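How to Catalog Your Home Library in a Weekend

I put this off for years, and then I got through four shelves in one evening and couldn't stop! If you own more books than you can keep in your head, you'll love having a list.

Start with a plain spreadsheet. You need columns for title, author, ISBN and shelf. Skip genre for now (you'll change your mind about it later anyway).

Give every shelf a short code before you touch a book. Mine run A1, A2 and so on, left to right, written on masking tape.

Work one shelf at a time and put each book back before pulling the next. I do about 80 an hour this way, with music on.

Most books printed since the 1970s have an ISBN on the copyright page, and newer ones have it as a barcode on the back. 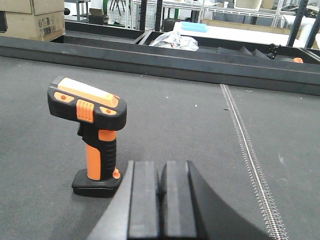

Older books need typing in by hand, and that's the fun part, because you find old train tickets and notes from friends. My copy of Vasari had a pressed fern in it!

Save a copy of the file when you finish each bookcase, then sort by title and look for doubles. I had two of the same cookbook, so one went to my friend Rūta.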